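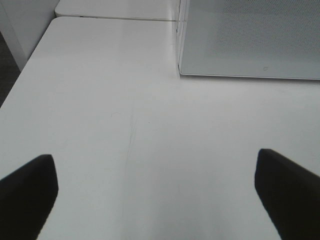
Notas do orador — Da câmera de punho ao plano: o que mudamos no Vumanero
Krisztina Szilágyi, Galtden

Imprimir | Enviar por e-mail

Slide 1. Bom dia. Trabalho na pilha de percepção e planejamento da Galtden. Vou falar de software, quase nada de hardware. Perguntas no fim, mas podem interromper se um termo não ficar claro.

Slide 2. O Vumanero é o nosso executor de tarefas. Recebe um objetivo, consulta a percepção e monta uma sequência de movimentos. Até outubro, a percepção rodava num processo só, com as duas câmeras na mesma fila. Quando uma atrasava, a outra esperava.

Slide 3. Separamos em dois processos, um por câmera. Cada quadro leva o carimbo de tempo da captura, e o planejador escolhe o par mais próximo. Se a diferença passa de 22 ms, ele descarta o par e espera o seguinte. (Mostrar o gráfico de latência. Não ler os eixos.)

Slide 4. Superfícies claras. A estimativa de profundidade falha em tampo branco e liso: pouca textura e reflexo que muda com o ângulo do punho. Antes, preenchíamos os buracos por interpolação e o planejador acreditava no resultado. Agora o buraco continua buraco, marcado como desconhecido. A altura do tampo vem de um plano ajustado na calibração — a câmera de punho só corrige desvios pequenos.

Slide 5. Objetos articulados. A porta é o caso que mais usamos em teste, porque muda o espaço livre inteiro da bancada. 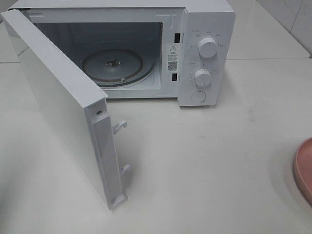

Vista da câmera fixa: micro-ondas com a porta aberta e a cavidade sem o prato de vidro.

A porta entra no modelo como um painel com um eixo vertical e um ângulo. Estimamos o ângulo pela borda livre, que costuma ser a parte mais fácil de segmentar. A face externa é branca sobre fundo branco e ajuda pouco. O volume de colisão é recalculado a cada estimativa nova, com uma margem fixa.

Slide 6. A cavidade. O planejador antigo tratava o interior como caixa vazia. O novo verifica se há prato antes de liberar a ação de colocar. Sem prato, a ação fica bloqueada e o operador recebe o motivo por escrito.

Slide 7. Resultados. Rodamos 412 episódios gravados no simulador de repetição, o Kun. Os erros por quadro dessincronizado sumiram. Os de profundidade caíram, mas continuam sendo a maior categoria. O custo foi de 3 ms a mais por ciclo. (Se perguntarem: episódios gravados não dizem nada sobre contato. Isso fica para o teste no robô.)

Slide 8. O que falta. A recalibração ainda é manual. O ângulo da porta oscila quando a garra cobre a borda. E os registros ocupam espaço demais — o pessoal de Latcombe está testando um formato mais compacto.

Slide 9. Perguntas. Deixar o diagrama de processos na tela.

Este site usa cookies para medir o acesso às páginas. Aceitar | Recusar

Contato | © Galtden | Voltar ao topo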